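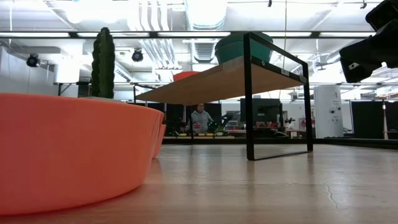
One of our practice tables, with the cactus and the orange bowl.

Search this site Go

About Davalwood
Updated in March by Heriberto Grajales

We teach robots by doing the job ourselves first! One of us takes the hand controls, guides the arm through a chore (set a bowl on a shelf, move a cup, put it back) and the robot learns from the recording. Then we do it again, a little differently, and again after that.

There are 28 of us now, and we still get a kick out of a clean pickup. Our first project, Kiston, took 400 demonstrations of a single shelf task. The latest one, Dauda, is at 1072 and growing, and new people get their turn at the controls in their first week. No robot background needed, just patience and steady hands. Come try it, we love showing visitors how it feels!

Contact | © Davalwood | Back to top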